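Hollby Parts Desk
Ticket: Uvell fan motor, cover plate will not seat
Opened by: Oliwia Kaczorowski
Opened: 25 December 2024
Status: waiting on part

Reported problem
Motor from a Uvell extractor, stripped for cleaning. Before that it ran rough at 3000 rpm and hummed on startup. Since cleaning, the cover plate goes on but rocks, and the rotor drags when turned by hand. I have the stator, the rotor and the flat metal piece out on the blue sheet. Windings are the copper-orange ring inside the housing.
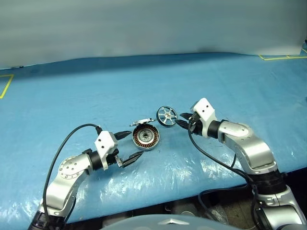
Steps tried
1. Wiped out the stator bore with a dry cloth. No change.
2. Swapped the bearing for a new one from Plavton. Drag is less but still there.
3. Turned the plate one hole over and refitted it. Worse, so I put it back.
4. Checked the screws against the Assefa parts sheet. Two of the 4 were 14 mm and should be shorter. They were bottoming out before the plate was tight.

Notes on the plate
The raised disc in the middle is covered in fine scratches running every which way. I did not sand it. The holes in the flange are different sizes, so match each screw to its hole before tightening. The small tab with the dark opening sits at the lower edge of the disc, and I used it as my reference when lining things up. 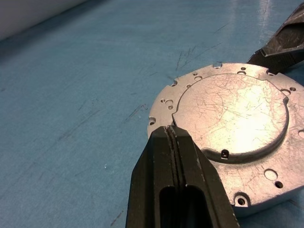

Can I run the motor with the long screws until the short ones come in?
Leave it off. The plate can shift under load and let the rotor rub the stator. Short screws are on order and should ship in February.

Next step
Refit with the correct screws, spin by hand, then update this ticket.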